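3/22/18

Orkent theme, template override work, continued from last week.

Started from a clean copy of the Sotent base template on the test server. Moved the logo and the top menu into one row and took out the second sidebar. The store pages now use the full width. The news pages still need the narrow column because the ad block is fixed at its old size.

Import of the sample catalog: 2,000 products in the file, 518 with no category set. Those all landed in the root category and the front page tried to list every one. Turned off "show root items" for now. Someone should fix the export on the Aebischer side before we load the real catalog. 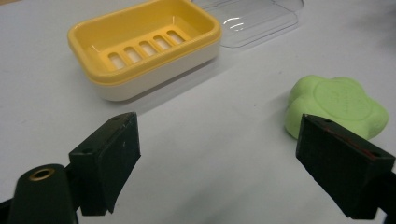
Soap dish, yellow tray with white base.

Product grid is set to 12 items per page. Tried more but the thumbnails on the old image module loaded slowly and the pager jumped. Left it.

Unex slider: version 2 clashes with the menu script. Both load their own jQuery. Removed the call from the slider's helper file and the drop-down menu works again on desktop. Phone menu opens but won't close on the first tap. Same bug as in December, see the notes on the checkout page.

Contact form styles copied over from the old site. Error text was dark gray on gray, changed to red.

To do: phone menu, footer links, print style for invoices. Back up the overrides folder before running the template update, it overwrites the module files.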